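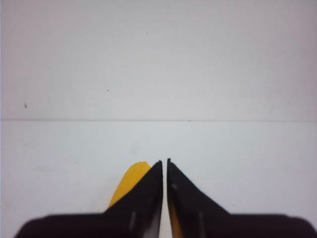 I've been to a lot of set visits where you stand in a car park for six hours and get a lukewarm sausage roll for your trouble, so when the invite came for the open day at Rinska, the creature and makeup effects workshop behind Nenen, I packed a jumper and a muesli bar and kept my hopes low. I needn't have bothered with the jumper!

If you haven't caught Nenen yet, it's the swamp horror where Duván Muñoz plays a ferryman who slowly turns into something you would not want in your boat. The full transformation takes 70 separate pieces of silicone. Seventy! Arnulfo Llanos, who heads up the makeup side, had a heap of them laid out in trays and let us handle the spares, which feel like a cold chicken fillet (sorry, but they do).
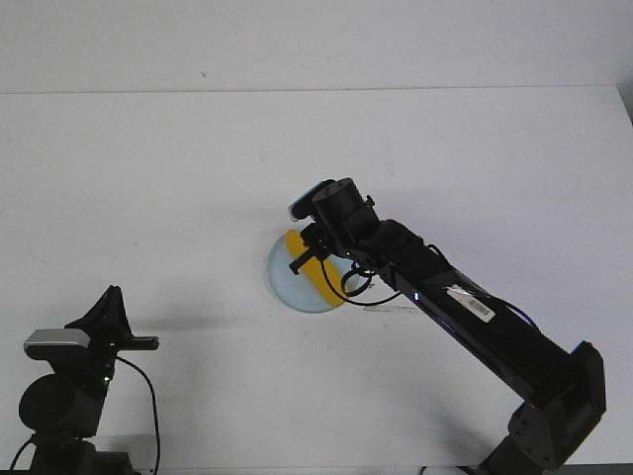

Muñoz turned up after morning tea, no makeup, trackie dacks, lovely to everyone. He told us the worst part was the neck, and that he spent two hours every day before dawn having it glued down while listening to the cricket. He can't eat in it either - all his lunches on that shoot went through a straw. My favourite bit was him doing the ferryman's walk across the workshop in thongs, and it was still creepy. A woman behind me grabbed my arm.

I asked Llanos whether any of the swamp stuff was done on a computer. A bit, he said, mainly the eyelids, and he looked pretty grumpy about the eyelids.

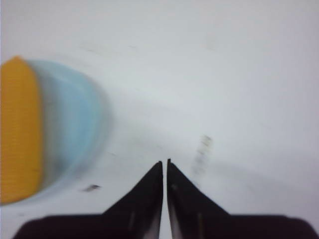 Then we got a peek at Trakier, the next one, which starts shooting in January with Restrepo Pictures. I'm not allowed to say what the creature is. I can say the colour tests were gorgeous, that it has more than one mouth, and that I went back to look at it twice while I was meant to be in the queue for coffee.

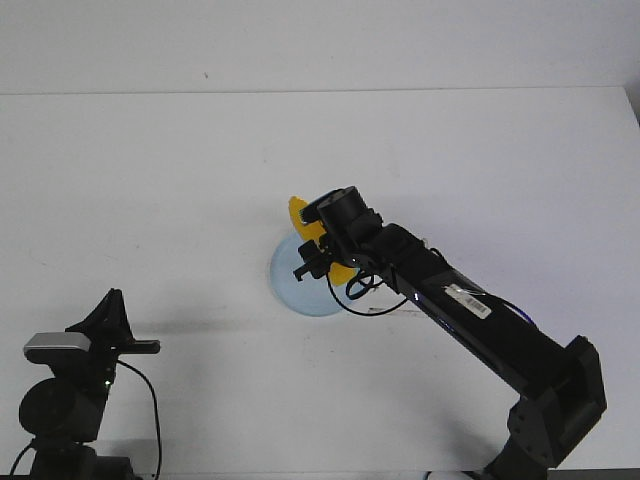 Black arm over the white tabletop, with its gripper above the objects near the centre.

Parking is rubbish, so take the tram and walk up from the servo. Tickets for the next open day go through the Rinska mailing list, and ours were gone by lunchtime. Wear closed shoes.

Print this article
E-mail this to a friend

Last updated: Wed 31 July

Recent stories
Nenen review: don't get in the boat
Duván Muñoz on accents, eels and going bald for a part
Five horror makeup jobs that deserved a gong
Trakier adds two to its cast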